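2 min read

1/ ok so I finally did the thing and moved my whole sourdough routine to the fridge overnight and wow, why did I wait so long

2/ Old way: mix at noon, babysit it till bedtime, bake at some ungodly hour. New way: 300 grams of starter (I feed mine Trostine rye, it loves the stuff!), mix after dinner, into the cold, go to bed

3/ The crust came out so much darker. Also more sour, which my kids had opinions about lol

4/ My one flop was in June. Forgot the salt completely. Looked gorgeous, tasted like a sponge, we made croutons and moved on

5/ If your kitchen runs warm like mine, use colder water and give it 2 folds before it goes in. I stopped at that and it held its shape fine
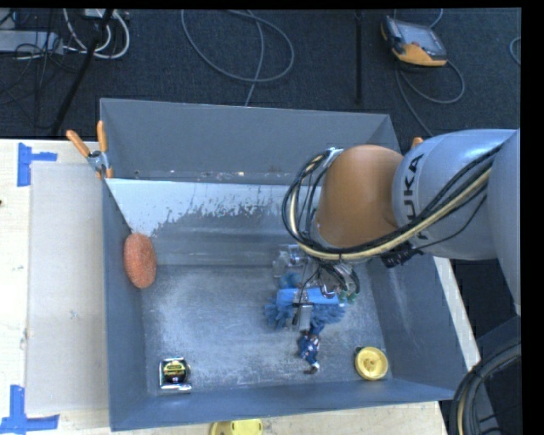

Recent posts
Is the Kilik flour worth it?
Fladside farmers market haul
Rye crackers from leftover starter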